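Hernby Hand Gripper, Student Pair

Item 160. Page updated 19 February 2019.

The Hernby is a hand-held two-finger gripper for school robotics clubs and class projects. It is sold as a pair so that one student can work both sides of a task, or two students can take one each. Most clubs buy it for the cloth handling event in the Nutham student competition, where teams plan a fold by hand before they program an arm to do it.

What the pair includes:
2 hand grippers with side pads
4 blue finger pads, fitted
1 Tornberg carry case
1 printed task book with 12 exercises

The first 6 exercises use blocks and cups. The rest use cloth, and they can be done at home on a bed or any other flat surface.

Cloth work on a bed, with a dark cloth over a printed sheet: 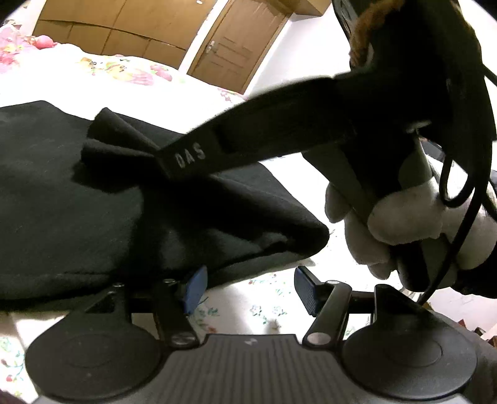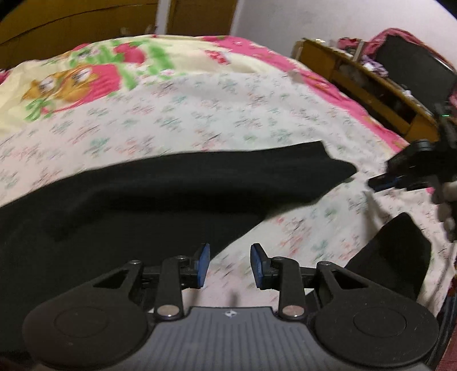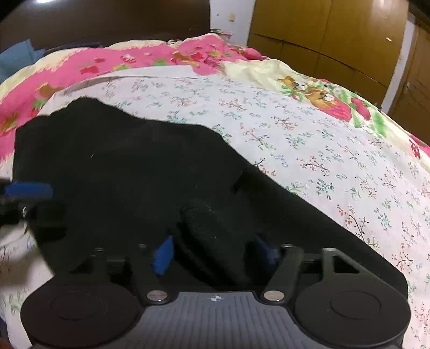 Finger pads wear faster on rough fabric and should be checked every month. Replacement pads come in packs of 6 and push on without tools. Do not glue them. If a finger feels loose, tighten the pivot screw a quarter turn and try it again.

Each gripper will lift up to 500 grams. Heavier items such as wet towels are outside what it was made for, and damage from overloading is not covered.

The Mamo notebook is sold separately. It has a page for each exercise, with space for a sketch of the grasp points and the number of tries. Nutham teams may hand it in as their project log.

Clubs and schools can order on account. Orders placed in February ship with the new task book. Older task books still match the gripper, but the exercise numbers are different, so a class should not mix the two.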